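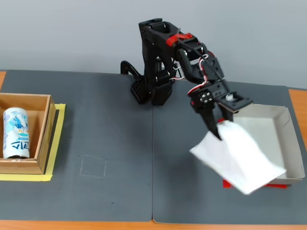

Cable ties and second thoughts

I rebuilt the arm's wiring in January and have been putting off the rest of the job. The servo leads still loop about at the joints, and the red tape on the upper part is staying for now. Everything sits on two dark grey mats, with yellow tape marking the place for the cardboard box.

The gripper took me longest. I cut new fingers at the Drumside workshop, 2 mm thicker than the old set, and had to file the screw holes by hand. Lining them up from the wrist view is fiddly — a small error at the shoulder is a big one at the tips.
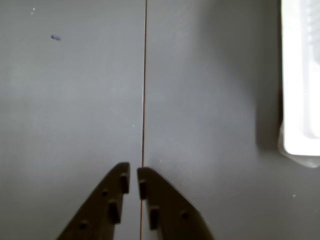 I've stuck with the Kaditz controller for the same reason. It's slow, but it lets me step each joint separately and write the numbers down. I save 20 positions per run and throw out most of them.

Paper and shiny wrapping are next on the list, then a stiffer base plate.

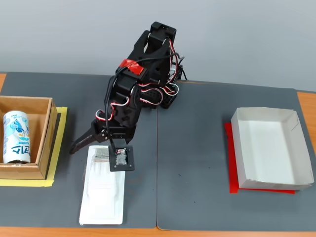
Pad down on the white package, paper tray over on the red square.

Contact | © Soliman Bench Notes | Back to top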